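How I Chop a Soul Sample So It Sounds Like a Chipmunk (in a Good Way)

I've been making beats in my bedroom for six years now, and pitched-up soul vocals are still my favorite thing to mess with. The first one I ever finished was built on an old gospel-style demo my aunt's friend Consuelo Chambi sang and let me use, so I never had to worry about clearing it. If you plan to put your beat out, start with something you have permission for!

Load your record or file into whatever sampler you like. I use Relberg, but the steps are pretty much the same anywhere. Listen all the way through before you cut anything. You want a line with real feeling in it and not too much drumming underneath, because old drums get clicky and weird once you speed them up.

Cut out two bars. Now turn off time stretching (this is the big one) and raise the pitch by 6 semitones. The sample gets shorter and faster along with the pitch, and that's where the squeaky, urgent sound comes from. Set your project tempo to match the loop after you've done this, or you'll be doing it twice like I did on my first beat.

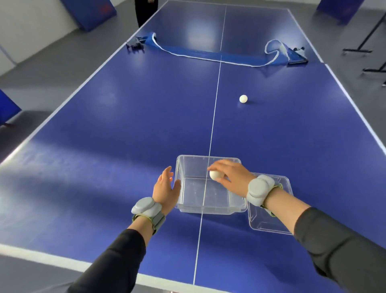 Do I have to keep the whole loop in order?
Keep it in order for the hook if you love it, then chop it into single words for the verses and play them back on your pads until you find a new melody.

Next, roll off the low end of the sample so your bass has room. I play a simple bass line, usually just following the root notes, and then add a kick and a dusty snare. Nudge the snare a hair late. It feels so much better!

Last thing: leave space for the rapper. I mute the vocal chops on every other line of the verse and bring them all back for the hook. Then bounce it, play it in the car, and turn the hi-hats down, they're always too loud.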